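4.2 Pad wear and joint upkeep

Claims that a hand-held gripper needs no upkeep should be treated with caution. Ours came from the Durnport batch, and the Kiten manual asks for a check of the pivot screws every 100 grasps. We found no support for that figure. In 197 grasps on household items we retightened 2 screws, both on the same finger, and the pads were changed once – on a schedule, with no visible need for it.
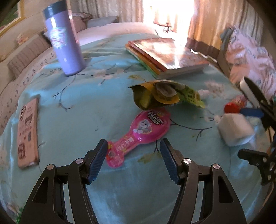
Figure 6. Open fingers with blue ribbed pads, before a pink candy package on printed cloth.

Oluwaseun Adebisi objected that a run this short says little about pad life, and that glossy wrappers may hide wear which would show up on rougher goods. We accept the first point. The second remains a guess until somebody measures it.

Ornlow pads were not tried. The 24 grasps logged after the pad change went no better than those before it, so we see little reason to keep the interval as printed.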